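Kestlow four-finger hand kit, after 4 months on our arm
Reviewed by Brynhildur Hafstein
13 September 2026

I've wanted a proper hand on our shared workshop's arm for ages, and this is the first kit I've bought that I'd happily buy again. It came flat-packed with 92 parts (yes, I laid them all out on the bench first) and went together over 15 evenings, mostly because I kept stopping to play with the first finger once it moved!

The manual is good up to the tendon routing, then skips a page's worth of steps. Chukwuemeka Adebisi had built one already and showed me how to tension the lines before closing the palm, so do that, whatever the booklet says.
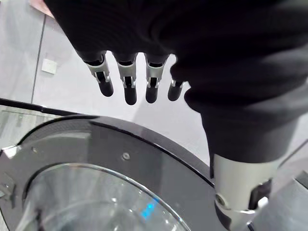
Laundry is the job I built it for, and the washing machine door has been my test piece from the start. The rim is curved and a bit glossy, a mean surface for any gripper. The black rubbery tips are my favourite part of the whole kit, and I love how the silver knuckle brackets leave the pins out where you can get at them. The knit glove over the back of the hand is my own addition. I was worried it would bunch at the cuffs, but the fingers still bend freely and it keeps lint out of the palm.

Grumbles? The wrist bolt needs a driver that isn't in the box, and the grey cable ties are rubbish. I'd also like a softer default speed in the Stosum controller. Mine closed like a mousetrap until I found the setting, three menus down.

Next up is the thumb add-on, due in November, and I've already cleared a spot on the bench for it. 4 and a half stars from me.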